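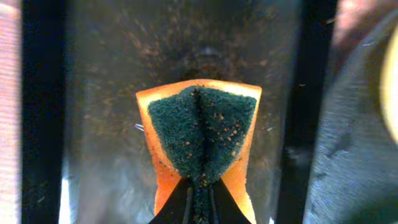

Le groupement Evance a publié en avril la deuxième version de son guide de bonnes pratiques pour les bras robotisés employés au nettoyage en cuisine collective. Le document tient en 63 pages et s'adresse aux intégrateurs comme aux exploitants. Il remplace un premier texte jugé trop vague sur l'état des consommables, un point qui occupe désormais un chapitre entier. Une éponge à deux couches, mousse orange et face abrasive verte, serrée par la pince au point de se plier en V, relève ainsi de deux articles différents : l'un sur l'effort de préhension, l'autre sur les particules retenues par les fibres, comme les petits grains orangés visibles sur le tampon.

Sur le premier sujet, le guide demande que l'effort de serrage soit réglé pour chaque type d'outil souple, puis consigné dans la fiche de poste. La déformation n'est pas interdite. Elle doit en revanche être prévue et laisser assez de surface utile pour le frottement. Un pli marqué dans la face abrasive doit être contrôlé à chaque changement d'équipe – c'est là, selon le texte, que les résidus s'accumulent le plus facilement.

Le second article fixe une règle de remplacement. Une éponge ou un tampon est retiré au bout de 30 cycles, ou plus tôt si des débris restent accrochés après rinçage. L'exploitant peut demander un seuil plus élevé, à condition de fournir ses propres relevés. Les éponges ayant servi à l'inox des bacs ne peuvent pas passer aux plans de travail, même rincées, et doivent être rangées à part.

Le texte s'appuie sur une campagne d'essais menée par le laboratoire Shetty dans la cuisine centrale de Wendham. L'équipe y a enregistré 2830 cycles de nettoyage sur des bacs et des plonges, avec des salissures sèches et grasses. Dans 262 cas, l'opérateur a dû reprendre la surface à la main. Les reprises concernaient surtout les angles et le pourtour des bondes.

Le guide revient aussi sur les caméras placées au poignet des robots. Il recommande de vérifier la propreté d'une surface une fois l'outil écarté, l'éponge masquant une partie de la zone pendant le travail. L'éclairage du bac doit être le même pour toutes les vérifications, les reflets du métal pouvant être confondus avec des taches.

L'intégrateur Kanesby, qui a participé à la relecture, indique qu'il appliquera ces règles à ses nouvelles installations dès septembre. Pour les postes déjà en service, Evance laisse un an aux exploitants. Le guide n'a pas de valeur réglementaire et ne dispense pas de l'analyse de risques propre à chaque site. Une version abrégée, destinée à l'affichage près des postes, doit paraître en juin.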